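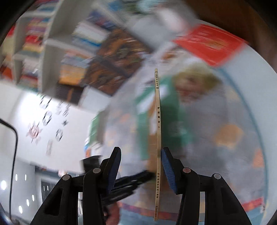
The winter I finally read my aunt's paperbacks

Posted 23rd December

When my aunt Sigita moved out of the house in Enodthorpe she gave me her paperbacks, all of them, in apple crates and one very tired suitcase. I said yes before I had thought about where they would go (my husband would like it known that he had thought about it). They spent the summer in the hallway, and we all learned to walk sideways.

Thin ones are my favorites, I have to say. A big fat novel makes me feel I've signed up for something, but a skinny little book you can start after supper and finish before the dishwasher does, and then you get to lie there feeling terribly well read! My friend Vaida says this is cheating. Vaida has been on the same history of the salt trade, all 703 pages of it, since February, so I take her opinion with a pinch of its own subject.

The first one I read was a mystery set in a lake hotel, with my aunt's pencil notes all the way up the margins. She had guessed the doctor on page 11 and the sister-in-law after that, and then on page 226 she wrote "well, I never" in big loopy letters, and I laughed so loudly that the dog left the room. I called her to tell her and she didn't remember the book at all, but we talked for an hour anyway, mostly about the ferry to Grondonberg and the summer she and my mother shared one pair of good shoes.

So that has become our habit. I read one, I call her, and she tells me something that has nothing to do with it. Last week it was how to keep a rye loaf soft, which I'll post once I've tried it properly, because my first one came out like a doorstop.

I'm going to keep going through the holidays, with a blanket and whatever is left of the ginger cookies. If you have a short book you love, tell me in the comments. I do have room on the windowsill now, whatever anybody in this house tells you.

Print this post
E-mail this to a friend

Recent posts
Kaja's plum jam, second attempt
A rainy weekend in Trornell
What we did with the hallway
Soup for a houseful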